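Zwischenbericht an die Mirkon-Stiftung
Projekt Plutara: Trauerbegleitung und Andachten in der Kirchengemeinde Prusach
Stand: 22. April 2020

Der vorliegende Bericht schließt an den Projektantrag und die im Winter übersandte Kurzmitteilung an. Er beschreibt die Arbeit seit Projektbeginn, die Änderungen seit März und die Verwendung der bisher abgerufenen Mittel.

1. Ausgangslage

In Prusach gab es vor Projektbeginn kein regelmäßiges Angebot für Trauernde. Nach einer Beerdigung besuchte der Pfarrer die Familie in der Regel noch einmal, danach endete der Kontakt meistens. Der Antrag sah eine offene Trauergruppe, Einzelgespräche und eine wöchentliche Abendandacht vor, in der die Namen der Verstorbenen genannt werden. Die Projektleitung liegt bei Tavion Boateng. Für die Supervision konnte Frau Iwasaki aus der Klinikseelsorge gewonnen werden.

2. Gruppe und Einzelgespräche

Die Gruppe traf sich bis Mitte März im Gemeindehaus. In diesem Zeitraum haben 19 Personen teilgenommen, manche nur einmal, die meisten regelmäßig. Überwiegend kamen Frauen, die den Ehepartner verloren haben. Zwei Elternpaare, deren Kinder gestorben sind, haben nach dem ersten Abend um Einzelgespräche gebeten. Der Verlust war aus ihrer Sicht mit dem der übrigen Teilnehmenden schwer zu vergleichen. Für sie suchen wir eine überregionale Gruppe, bislang ohne Ergebnis.

Insgesamt wurden 147 Einzelgespräche geführt, davon ein wachsender Teil am Telefon. Als Gesprächsdauer hatten wir 45 Minuten vorgesehen. Am Telefon wird diese Zeit oft nicht ausgeschöpft, dafür rufen dieselben Personen häufiger an. Die Dokumentation hält nur Datum und Dauer fest, Inhalte werden nicht notiert.

3. Änderungen seit März

Mit der Absage der Gottesdienste und Gruppentreffen musste das Projekt umgestellt werden. Die Abendandacht wird seither als Textblatt verteilt und kann auch über einen Anrufbeantworter gehört werden. Sie besteht aus einem Psalm, einer kurzen Auslegung, dem Vaterunser und einem Segen. In der Karwoche wurden Abschnitte aus den Klageliedern gelesen. Dazu gab es mehrere Rückmeldungen. Eine Anruferin schrieb später, sie habe nicht gewusst, dass man in der Bibel so klagen darf.

Schwierig ist die Lage bei Beerdigungen. Sie finden im kleinsten Kreis am Grab statt, viele Angehörige können nicht kommen. Wir bieten den Familien an, zur gleichen Uhrzeit zu Hause eine Kerze anzuzünden und den Ablauf mitzulesen. Ein Teil der Familien nimmt das an. Andere möchten eine Gedenkfeier nachholen, sobald Versammlungen wieder erlaubt sind. Die Wünsche werden im Pfarramt gesammelt. 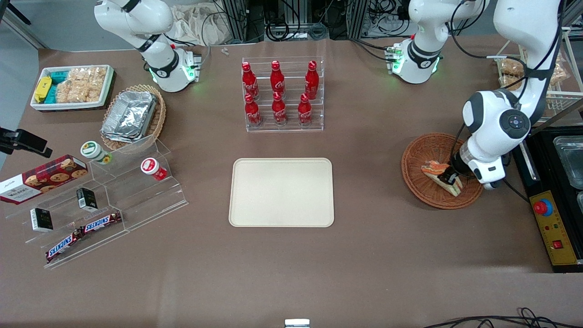 Foto: Tavion Boateng / Projekt Plutara

4. Schulung der Begleiterinnen und Begleiter

Der erste Schulungsblock konnte wie geplant stattfinden. Themen waren Gesprächsführung, Trauer nach plötzlichem Tod und das Beten mit Menschen, die sich von Gott verlassen fühlen. Der zweite Block wurde verschoben. Frau Iwasaki bietet die Supervision vorläufig als Telefonkonferenz an. Die Technik funktioniert, längere Fallbesprechungen sind auf diesem Weg aber anstrengend und werden deshalb auf zwei Termine verteilt.

5. Mittelverwendung

Aus der laufenden Rate wurden 2000 Euro abgerufen. Ausgaben entstanden für Schulungshonorare, Supervision, Druck und Porto. Die Portokosten liegen über dem Ansatz, weil die Andachtsblätter nun verschickt werden. Fahrtkosten fallen derzeit kaum an. Wir bitten um Zustimmung, den freien Betrag aus der Position Fahrtkosten in die Position Druck und Porto umzubuchen. Der Gesamtrahmen ändert sich dadurch nicht. Die Belege liegen im Pfarramt vor.

6. Weiteres Vorgehen

Die Telefongespräche und die Andachtsblätter werden fortgeführt. Für die Gruppe planen wir bei Lockerungen zunächst Spaziergänge zu zweit. Der zweite Schulungsblock soll im Herbst nachgeholt werden, der Raum ist vorgemerkt. Offen ist, ob der für November geplante Gedenkgottesdienst in der Kirche stattfinden kann oder auf den Friedhof verlegt wird. Darüber entscheidet der Kirchenvorstand nach der Sommerpause. Wir teilen der Stiftung den Beschluss mit.

Für Rückfragen steht Tavion Boateng über das Pfarramt Prusach zur Verfügung.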